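January 13, 2026

Dye shed, bench 2. Carrying on with the madder swatches from the notebook Erzsébet started in July. Wool this time is the Gaka two-ply, skeined off at 10 grams each, scoured twice because the first rinse was still greasy between the fingers. Left the skeins in the sink overnight and squeezed them out this morning.

Mordant bath: alum at 11 percent weight of fiber, no cream of tartar. The old sheet says to use both, but Erzsébet's last set with tartar went toward brick and we want the clearer orange if we can get it. Dissolved the alum in a cup of hot water first, then into the pot. Brought up slowly over an hour, held just under a simmer for another hour, then off the heat with the lid on. Did not weigh the pot, so the water level is by eye again. Should fix that.

Madder: ground root from the Siriwan bag, the one with the torn corner. Smells fine, no clumps. Soaked in 700 ml of tap water, then strained through the old pillowcase. The second soak came out nearly as dark as the first, so both went in the pot. Fanni thinks we have been throwing away half the color by stopping at one soak and I agree after today.

Heating is where it went wrong last time. The July pot got too hot while we were outside hanging the yarn and everything browned. Today I stayed with it and wrote the temperature down every few minutes on the back of an envelope (taped to the facing page). It crept up faster than I wanted toward the end, so I pulled the pot half off the ring and it settled. 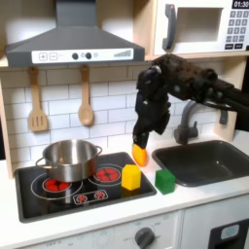 Orange wedge over the play kitchen counter, yellower on the left edge.

Results so far, all judged wet, so to be repeated when dry:

Skein A, alum only, out early. Soft orange, slightly pink where the tie was. Even.

Skein B, alum only, full time. Deeper, leaning red. One pale band where the tie was too tight. Use looser figure-eight ties and more of them.

Skein C, alum plus a pinch of chalk in the dye bath. Clearly redder than B. Our tap water must be softer than what Erzsébet was using at Kodum, which would explain why her notes never mention chalk.

Skein D, no mordant. Peachy beige. Kept for the card only.

Exhaust bath: put 200 g of the Dusteck seconds in what was left, no extra root. Still in there. Will leave it until tomorrow and see. The seconds have some nylon in them and I don't expect it to match anything.

Washing: cool rinse, then a drop of the neutral soap. A and B bled a little in the first rinse and hardly at all in the second. C bled more than either, enough to tint the basin. Could be loose root powder caught in the ply, so I shook it out over the grass and hung it apart from the others.

To do:
Wash fastness on A, B and C with a strip of white cotton stitched to each.
Light test on the south window, half of each card covered with foil. Fanni has the foil.
Ask Erzsébet if her 11 percent was on dry weight. The page is smudged.
New pillowcase, this one has a hole near the seam and we got grit in the pot.
Label the chalk jar.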